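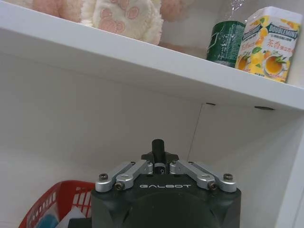 Wrist view, gripper under the upper shelf, canister and gum box on top.

7 September 2025

Second round of teleop on the shelf task. The first set, back in May, was 316 episodes and most of the failures were in the reach past the board edge. From the wrist view the operator loses the top surface once the fingers are under it, so I now have people approach wide and come in level.

Amarachi Ekwueme drove most of this batch. We kept 513 episodes after trimming. Anything with a pause of up to two seconds stays in. Longer than that and the policy learns to hover.

Logging still goes through Sunik, which drops the gripper width channel if you restart it mid-session. Restart the whole stack.

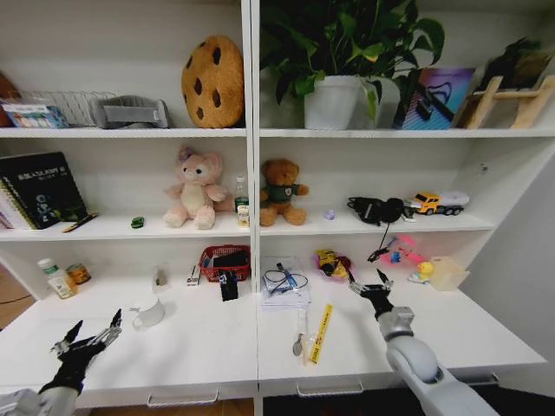
Why not just guide the arm by hand?
Hand guiding gives smoother paths, but your own arm ends up in the head view and the policy never sees that at run time. I use it only to set start poses.

Next is the lower surface, small soft items first. The clear bags can wait, depth on them is bad. Batch size stays at 16 until the Nukard box has more memory.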